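Support ticket 527
Queue: Ballot Access and Candidate Filing, City Elections Office
Subject: Nomination petition signatures rejected as "out of district" after upload
Opened by: Ieva Paju, filing agent, at-large council candidate
Assigned to: Jaanus Juška, Candidate Services
Priority: High
Status: Resolved, pending confirmation from the filer

Initial report

The filer states that a nomination petition for an at-large council seat was uploaded through the Vosix filing portal during the first week of the October early review period. The portal accepted the file and issued a receipt. When the preliminary review report was released the next morning, 20 signature lines carried the code OD, meaning that the signer does not live in the district the candidate seeks to represent.

The filer points out that an at-large seat is elected by the whole city. Any registered voter with a city address may sign. She checked the 20 lines against the street list and found that every address is inside the city limits. She asks that the code be removed and that the office confirm the lines will count toward the required total.

First response — Candidate Services, 9:40 a.m.

Receipt of the report is confirmed. Please note that the preliminary review report is advisory. No signature is struck from a petition until the formal review takes place after the close of filing. The filer's concern is nevertheless reasonable, and the office will look into the cause.

The filer is asked to supply the following:

The receipt number printed at the foot of the upload confirmation.
The page and line number of each signature marked OD.
The name of the software, if any, used to prepare the petition pages before upload.

Filer reply, 11:15 a.m.

Receipt number and line list attached. The 20 lines fall on pages 2 and 3 only. The remaining pages show no OD codes at all. The pages were prepared in Cemo, the same program the campaign used for its ward committee petitions in the spring. The cover sheet was filled in by hand and scanned.

The filer adds that she would like to know whether circulators should stop using the printed pages they now have. Several of them are collecting signatures this evening outside the Risow transit station, and she would prefer to reach them before they leave.

Candidate Services, 11:50 a.m.

Circulators may continue to use the printed pages. The printed form is the approved form, and nothing in the report so far suggests a fault in the form itself. The office will write again if that changes.

Findings, 2:30 p.m.

The uploaded file was opened and compared with the record held in the portal. Each petition page has a block at the top right that names the office sought and, where one applies, the district. On an at-large petition the district field must be left blank. On pages 2 and 3 of this petition the field is blank on the printed page, but the data layer stored with the page contains a district number. The value matches the district named in the campaign's spring petitions.

The portal reads the data layer before it reads the printed text. It therefore compared the signers on those two pages with the voters of a single district, and marked as OD each signer who lives elsewhere. Signers on the same pages who happen to live in that district were passed without comment, which explains why only part of each page was affected.

It is likely that the two pages were made by copying an older file in Cemo and changing the visible heading. The program keeps the earlier value unless the district is cleared from the page settings.

Corrective steps given to the filer

Open the petition file in Cemo and go to the settings for page 2.
Clear the district field. Do not type "none" or "at-large," as the portal treats any entry as a district name.
Repeat for page 3.
Save the file under a new name and upload it through the portal as a replacement, not as an addition. An addition would cause the signatures to be counted twice and would bring up a separate set of duplicate codes.
Keep the original signed sheets. They must be presented at the counter when the petition is formally filed, and no signed sheet may be altered in any way.

Filer reply, 3:20 p.m.

Replacement uploaded. The portal shows it as received. The filer asks two further questions. First, whether the earlier report will remain visible to the public, given that an opposing campaign has already mentioned it. Second, whether the circulator affidavits need to be signed again.

Candidate Services, 4:05 p.m.

On the first question, preliminary reports are public records and stay on the portal. The earlier report will be marked as superseded, with a link to the new one. The office does not comment on statements made by other campaigns.

On the second, no new affidavits are needed. The affidavit relates to the signed paper sheets, and those have not changed.

A revised report was run at 4:00 p.m. It shows no OD codes on any page. One line on page 3 remains marked for an unclear house number — the filer may leave it as it is or submit a signer statement before the close of filing.

Follow-up

A notice on clearing the district field has been drafted for the candidate handbook. The portal vendor contact, Sproģis, has been asked whether the upload screen can warn a filer when an at-large petition contains a district value.
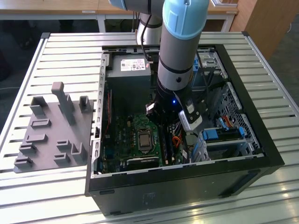
Until the vendor replies, Candidate Services staff will check the data layer by hand on every at-large petition submitted for early review. This ticket will close once Ms. Paju confirms that she has read the revised report. Replies should keep the ticket number in the subject line so that they reach the same queue.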